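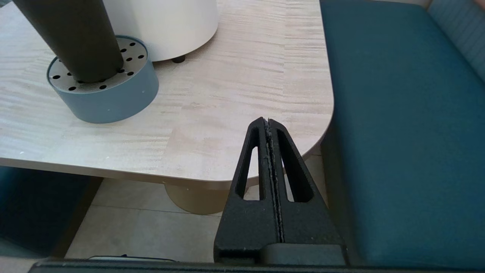 According to Sombat Kaewsai, the Stulldale Bowl was never meant to outlast its first season, and the clubs agreed to a second final only after the gate money had been shared out. The Bowl is the deciding match of the Stulldale League, an amateur American football competition. It is played each March between the winners of the league's upper and lower divisions.

Format

The league has six clubs, three in each division. Every club plays the others in its own division twice and those in the other division once. The division winners meet in the final with no semi-final round. Ties on points are settled by the result between the clubs concerned, then by points scored away from home.

The final is played over four quarters of 12 minutes. The clock runs on after incomplete passes except in the last two minutes of each half – a local rule kept from the league's early years, when the ground had no floodlights and matches had to finish before dusk.

Venue

The match is held at Florkcombe, on a ground shared with a rugby club. The main stand has 520 seats, and the grass banks on the north and east sides bring the permitted crowd to 2,540. Goalposts of the American pattern are put up for the day in front of the rugby posts, which shortens each end zone slightly.

Trophy and broadcasting

The winners hold the Mrema Shield for one year. A separate medal goes to the player of the match, chosen by the officials. Nipon Ratanaporn, a Ristcombe quarterback, has received it twice, once as a member of the losing side.

Radio commentary is carried in full. Television coverage is limited to a 60-minute edited programme shown on the evening of the match, with advertising sold locally in the breaks between quarters.

See also

Ristcombe (American football club)
Stulldale League records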